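Griron Clear Cap Bins, Set of 2

Item 2058. Sold by Birnside Home. Page updated 03/11/2024.

Baseball caps do not stack, fold or hang, and yet people keep buying them. The Griron bins are for the household that has given up on the hooks by the door and moved on to a pile. You get two clear plastic bins with rounded corners, and you put the caps in them. We wrote a longer instruction sheet once and it did not improve matters.

Clear walls mean you can find the maroon one without emptying everything onto the table. They also mean your guests can see how you fold things – consider the top shelf of the closet.

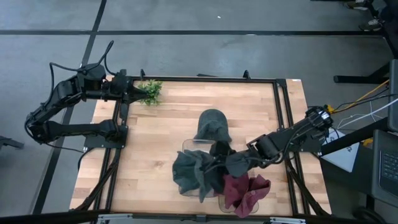
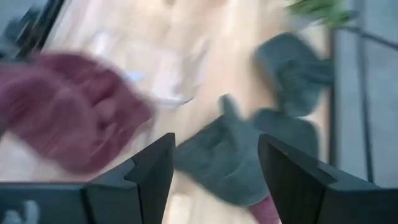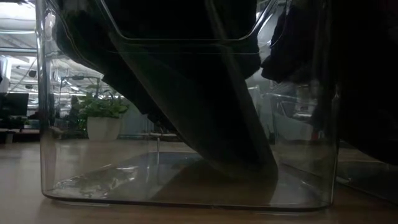 Maroon and gray-green caps by the clear bins (first picture), the fabric up close (second), a clear container on the wooden tabletop (third). Caps, plant and table not included.

What fits: soft, unstructured caps go in any way you like. Stiff crowns should be nested, brims all facing one way, or you will run out of room at 6 and blame us. Beanies fill the gaps.

Sorting: most customers go by color. Shuzhen Lu in our Grewal store sorts hers by how much she would mind losing them, and keeps the second bin for the ones she wouldn't.

Care: wipe with a damp cloth and mild soap. No scouring pads. Let the bins dry before the caps go back in, and please wash the caps too, now and then.

Lids are sold separately as item 1053. Yes, we've had the emails.

Returns: unused bins can come back to any Birnside counter with the receipt. Ask for Agustina Valdebenito if the label has come off in one of those long gummy strips.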